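Wellthorpe 办公楼茶水间安全检查表（附意见）
检查人：Araba Issahaku
陪同：Obed Agbenyega
时间：上午，12月

1. 电热水器
外壳无破损，插头牢固，漏电保护按下后正常跳闸。合格。
意见：水垢偏厚，请 Adance 下次上门时一并除垢。

2. 插座与延长线
台面上有延长线，接着水壶和微波炉。不合格。
意见：已当场拔下。两台电器须分开使用墙上插座，水槽旁那个插座要换防溅盖，由 Obed 报修。

3. 地面
水槽前防滑垫卷边，容易绊脚。不合格。
意见：换新垫，旧垫不要再铺回去。

4. 一次性用品及耗材
存放在吊柜上层，离灶具和热源够远，包装封口完好。合格。
意见：吊柜最上层够不着的，用踏凳取，不要踩椅子。开封后的耗材放进带盖的盒子，湿手不要直接去拿。 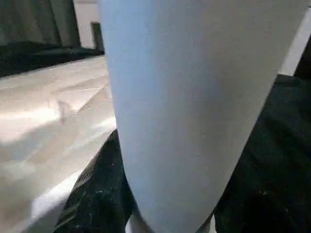 图1 浅色物件近照，上宽下窄，表面光滑无光泽

5. 冰箱
温度显示4度，门封条贴合。合格。
意见：门架上有过期牛奶，已处理。请各部门给自己的食物写上姓名和日期，没有标记的月底清掉。

6. 灭火器与灭火毯
灭火器压力在绿区，铅封完整。灭火毯被纸箱挡住，不合格。
意见：纸箱已搬走，墙面下方贴禁放标识。Gifty Appiah 负责标识。

7. 急救箱
烫伤膏缺，创可贴够用。待补。
意见：向 Plesta 订货，到货后在箱盖内侧的清单上签字。

8. 通风
排风扇能转，滤网油污重。待清洗。

不合格项整改后由 Florence Gagnon 复查，复查结果写在本表背面。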